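Mug tree or hooks under the shelf for a very small kitchen?

Posted in Kitchen & Dining, Small Spaces

Hi everybody! I just moved into a place with a kitchen counter so short I could cry, but I'm loving it anyway. I have two favorite mugs that I use every single day and I'd really like them out where I can see them. My shelf is too high for hooks (I'm short!) so I'm looking at one of those wooden mug trees. Do they tip over? Do the pegs chip the handles? And does anybody keep theirs next to a toaster oven? Mine takes up half the counter and I can't put it anywhere else. I measured and I've got 30 inches left over once it's in. Thank you so much in advance, you all were great about my sink question in June!

Nastia
589 posts

Oh, get the mug tree, you will love it! I've had one for years and it makes me happy every morning. Tipping only ever happened to me when I hung everything on one side, so start with one mug left and one mug right and keep it even as you add more. Look for a wide flat base. Handles are fine, wood is pretty gentle on them, but check that the peg fits through the handle before you buy, because some of those chunky hand-thrown mugs have tiny handles and it's so disappointing!

As for the toaster oven, I'd leave a good gap and keep the wood away from the door side. The manual will tell you how much clearance it wants. Mine lives at one end of the counter and the mugs are well off to the other side, with a big brown mat under everything (it wipes clean and hides crumbs, two wins!).

Also, wash a new one by hand and dry it right away. Mine got fuzzy the one time I let it soak, and I had to go over it with fine sandpaper.

Grarkitz
70 posts

hooks are better imo. no counter space used at all

Plesanex
1000 posts

She said the shelf is too high for hooks :) I'm with the mug tree crowd! Wood next to wood looks so warm, too. A dowel dish rack and a wooden tray go beautifully with one, and a plate standing up in the rack is nearly as cheerful as the mugs are. Pick colors you love, since they'll be on show all day. I'm wild about mugs with a different color on the inside. Teal with yellow inside, pink with dark purple inside, oh my goodness.

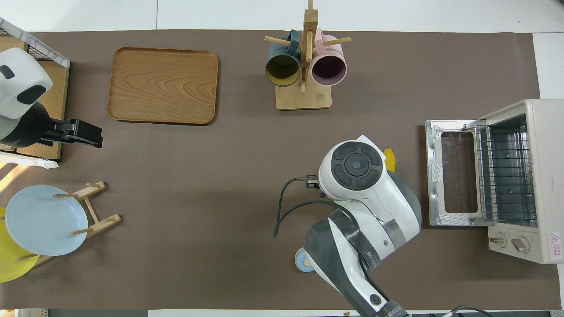
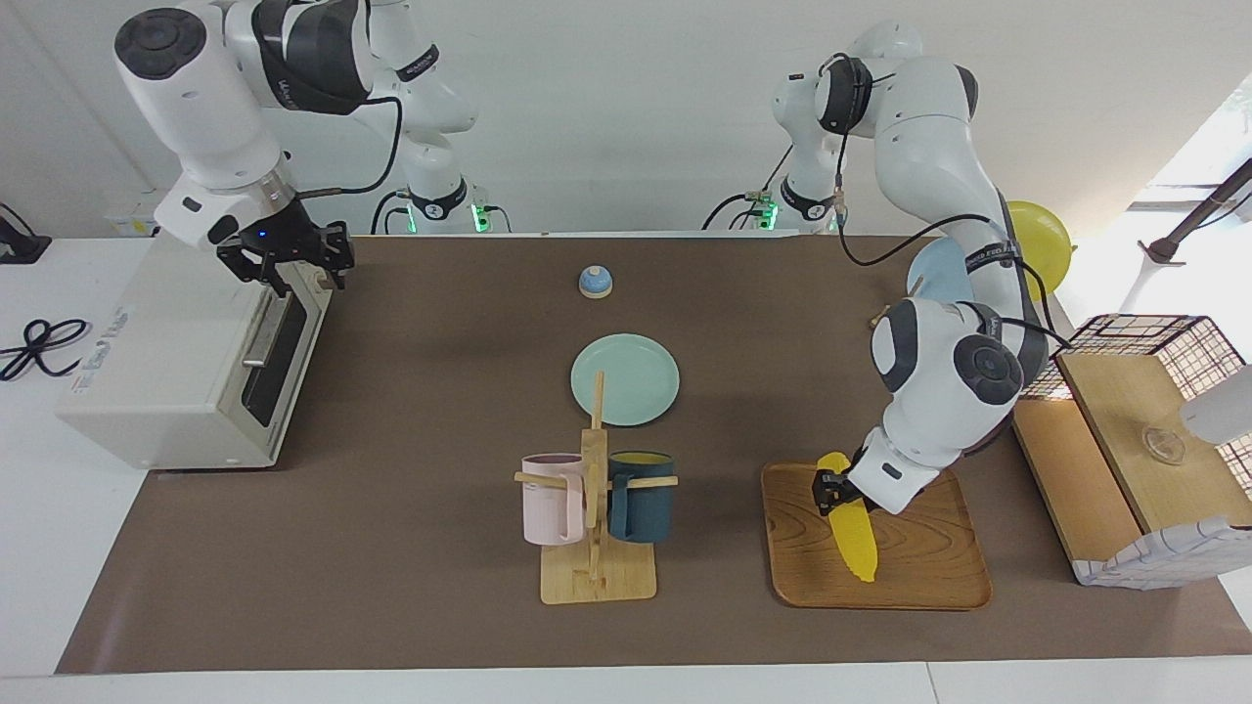

Same wooden rack and the same teal and pink mugs in both, with the toaster oven in both as well.

Portland, Jul 11, 2019

One more thing I forgot: turn the tree around before you decide where it goes. Some have pegs that stick out further than you'd think, and you don't want to catch a sleeve on one when you reach for the bread. If you cook a lot of corn or anything else steamy, set the tree where the steam won't hit it. And do come back and tell us which one you picked!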